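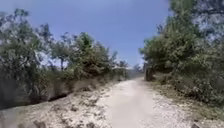
Setting Up the Plitarer Rebounder

Okay, frame's built, net's still in the bag. If you haven't done the frame yet, go back a section and come find me when you have four legs touching the ground.

1. Lay the net face up on the grass with the orange tag at the top left corner. I've strung it upside down twice and it plays dead, so check the tag.

2. Hook the four corners first. The top two will feel way too tight. They loosen up once the sides go on.

3. Work the bungees down each side, swapping left and right as you go. There are 81 loops on the full-size net and 16 on the kids' one, and every loop gets a hook.

Note: The Prodness replacement net fits too, but it has fewer loops along the bottom. Skip every other hook down there.

4. Set the angle pin. I leave mine in hole 5 for quick-stick work — the ball comes back about chest high — and drop it two holes for ground balls.

5. Stake the back legs. Use the long stakes on soft turf.

Caution: Don't let anybody stand behind the net while you're shooting. A hard shot that misses high keeps going. Caution number two: keep your fingers out of the hinge when you move the pin. Ask me how I know!

6. Throw ten easy passes from close in before you let anyone rip it. If the ball dies in one corner, a hook has popped off.

The box says the net is good for up to 1000 shots before you need to retighten. Adom Quaye, who coaches our middies, goes by sound (a tight net kind of snaps), and I've started doing it his way.

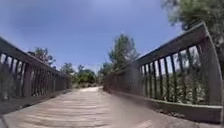
SKIKSTEAD, May

Few changes since I first wrote this up. The newer Tsikata stakes have a flat head, so tap them in with a rubber mallet and leave a finger's width showing or you'll never get them out again. The angle pin now comes on a little cord. Leave the cord on!

7. For storage, unhook the bottom row only and fold the frame forward. The net can stay on the top bar all season as long as it's dry when you put it away.

8. Wipe the hinge down and give it a drop of oil.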